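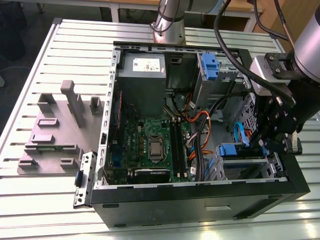 plarneck-demontage – Planung und Greifersteuerung für offene PC-Gehäuse

Das Paket verbindet den Planer Rakis mit der Wahrnehmung aus Erkbridge. Stand: 22. September 2018.

Start: rakis run --config gehaeuse.yaml

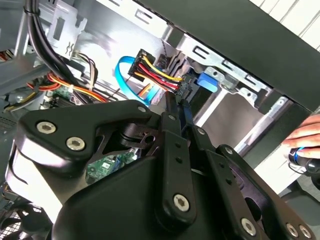 Handgelenkkamera: Greifer vor SATA-Stromstecker und blauem Datenkabel

Der Abbruch nach Zeitlimit ist auf 300 ms eingestellt. Kabel werden noch nicht als Hindernis modelliert – bitte langsam fahren.

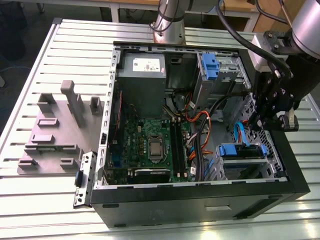 Feste Kamera: Gehäuse, Arm und graue Halteplatte

Bekannte Fehler: siehe Ticket 41.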